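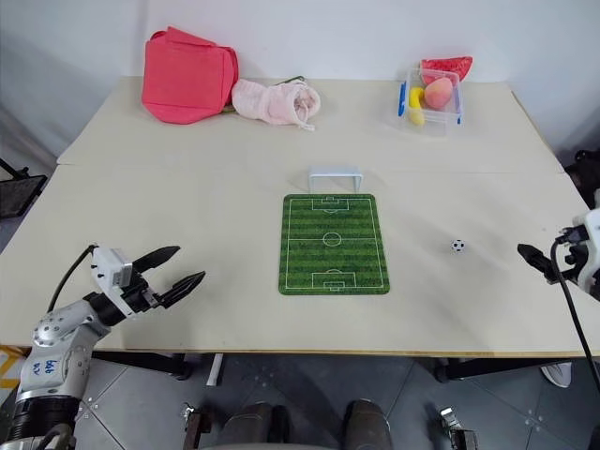 工单：左臂夹爪张开不到位，回零后指尖偏移
站点：Kanulix 二号台（双臂桌面单元，足球垫任务）
提交人：Marta Onyshchenko
处理人：Ingvar Frandsen
提交日期：2025-10-21
优先级：中
状态：已解决，观察中

问题描述（Marta）
左夹爪从今天上午开始，执行“全开”指令后反馈值停在 370，正常应到 600。重新上电后第一次能到 600，跑几个回合又掉回去。右夹爪没有这个现象。控制端不报错，只有一条“位置未到达”的警告，过几秒自己消失。
影响：推球入门任务里左手接近球的时候开口不够，指尖会先碰到球。上午录的回合我先标了待查，没有删。
我做过的：重启控制程序，无变化；重启左臂，短时间恢复；换过一次指令源（示教端改成脚本直接下发），现象一样。

第一次回复（Ingvar）
先别拆。麻烦补充下面几项：
左夹爪驱动温度，空闲时和连续开合之后各读一次。
日志里警告出现前后的电流值。
手动模式下全开全闭，听一下有没有异响。
夹爪后面那根黑线，左臂抬到最高和前伸到最远时各看一眼，线弯有没有被绷直。
另外请确认用的是哪份标定文件。上次给二号台换过指尖，标定应该跟着更新，文件名里带 Plovorik 的那份是旧的。

补充（Marta）
温度空闲和连续开合之后都正常，没有超过报警线。
电流：警告出现前有一个尖峰，然后回落并保持在一个比平时高的值，像是顶住了什么东西。
异响：没有。闭合顺畅，张开到后半段变慢。
线：抬高时没问题。前伸到最远时线弯几乎拉直，收回来以后线会往关节外壳那边靠。
标定文件：目前加载的就是 Plovorik 那份。不清楚是谁切回去的，2 月之后的修改记录里没有写。

第二次回复（Ingvar）
那有两件事要分开查，一个是标定，一个是线。
先换标定。步骤：
1. 停任务，左右臂都退到待机位，桌面中间留出空间。球门、球和垫子可以不动，手臂不要从上面扫过。
2. 在维护页面卸载旧文件，加载 Birkett 目录下最新的一份，只替换左夹爪，右夹爪不要碰。
3. 左夹爪断电，等指示灯灭，再上电。
4. 手动全闭，记零点。手动全开，记终点。
5. 连续开合 47 次，看终点有没有漂。次数是测试脚本里写死的，不用改。
做完把终点读数贴上来。线的事等这个结果出来再动，一次改两处的话后面说不清是哪个起作用。

测试结果（Marta）
换标定后零点正常，指尖闭合时对齐，之前那点上下错位没有了。
全开终点：手臂在待机位时，47 次全部到 600。
手臂前伸后再跑一轮，后半段又出现停在 370 的情况，一共 4 次，全部发生在前伸最远的姿态。
所以标定文件确实不对，但卡住的原因不在标定。

第三次回复（Ingvar）
和我想的差不多。前伸时线被拉，插头跟着受侧向力，驱动端供电瞬间掉一下，内部保护会限制行程，警告又很快被清掉，所以控制端看着像没事。重新上电之后线的位置变了，能好一阵。
处理办法：
断左臂电源，急停按下，不要只在软件里禁用。
拆夹爪后方第一个线夹，把线往夹爪方向多送一段，留出的弧度以手臂前伸到最远时仍有余量为准，再装回。
拔下夹爪端插头，检查针脚有没有歪，壳体有没有裂。插回时要听到卡扣声。
线弯不要留得太大，垂下来会扫到桌面，上次一号台就这样把球带跑了好几个回合。
前臂上蓝色记号笔写的字不要擦，盘点还在用。
线夹用 Stilley 的软质款，备件柜第二层。硬质的会压线皮，不要再用。

现场处理记录（Marta）
线夹拆下来是硬质的，已换软质。
插头有一侧卡扣没有扣到底，针脚正常，壳体没有裂。重新插紧，轻拉不动。
线弯加长，前伸、抬高、内收各走一遍，没有绷紧，也碰不到桌面。
恢复供电后重跑 47 次，待机位和前伸位各一轮，全部到 600，无警告。电流曲线没有尖峰。
顺便看了右夹爪，线是直接垂到桌沿外面的，目前没有受力，但过桌沿的那一段没有固定。要不要一起处理？

第四次回复（Ingvar）
右边先不动，单独开一张单。它现在没有故障，我想先确认走线方案再改。在那之前右臂别往桌子左半边伸太远。
今天上午的回合按下面处理：终点读数到过 600 的保留，停在 370 的作废，判断不了的也作废。旧标定下指尖有偏移，保留的那些请加备注，训练那边自己决定用不用。

任务恢复确认（Marta）
垫子按桌面标记重新对正，球门放回远端，球放在垫子右侧的起始位置。
桌子靠墙一侧的布袋和水果盒属于另一个任务的道具，没有动，手臂的工作范围也不经过那里。
用脚本跑了一组推球，左手张开正常，接近时没有再提前碰球。

原因汇总
主因：左夹爪插头未完全扣合，加上线夹位置太靠前，前伸时受拉。
次因：加载了换指尖之前的标定文件，造成指尖偏移。

后续
旧标定文件移到归档目录，设为不可加载。负责人 Ingvar，已完成。
开机检查表增加一项：左右臂前伸到最远，看线弯余量。负责人 Marta，已完成。
其余工位的线夹型号逐个核对，硬质的换掉。负责人 Ingvar，未完成。
标定文件切换时强制填写操作人和原因。已转给软件组，等排期。
右臂走线另开工单，待 Ingvar 给方案。

观察期内如果再出现“位置未到达”警告，请不要重新上电，先导出日志，再拍一张线弯的照片，直接回复在本单下面。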